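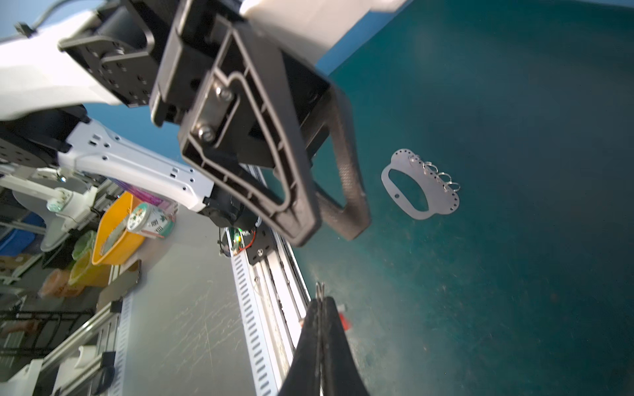 The metal plate on the teal mat, with the split rings down one side.

I have been meaning to write up the key plate for a while. It is a flat piece of metal with a big oval cutout and small holes near the edge, and I use it for keeping spare split rings in order. Before that they lived in a Paju biscuit tin, 200 of them, mostly tangled together.

Small split rings are awkward. They are stiff when new and the ends catch your nails. I open mine with a flat blade, start the end through the hole and turn the ring until it drops in. Heino Dzene does it with his thumbs and gets through a packet while I am still on my first few, but he has been mending bags for years.

The mat underneath needs a clean. It picks up dust from everything and I keep wiping it with a dry cloth, which only moves the dust along. Sarmīte Kairys told me to use a damp sponge and a drop of washing-up liquid, so I'll try that this week. 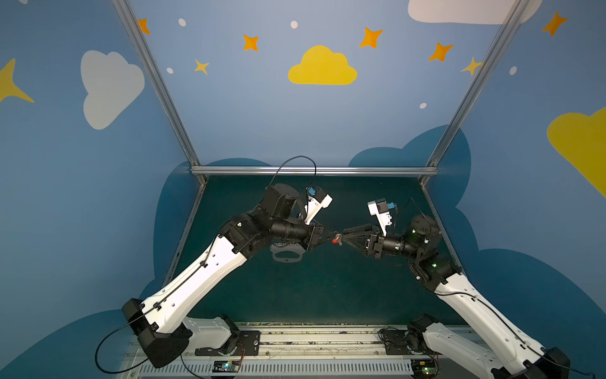
What's left to do

Sort the rest of the tin by size. Ask Ashwin Menon if he still wants the larger rings for his tent bags. Order another packet from Pramlow, the 7 mm ones this time, as the last lot were too thick for the holes.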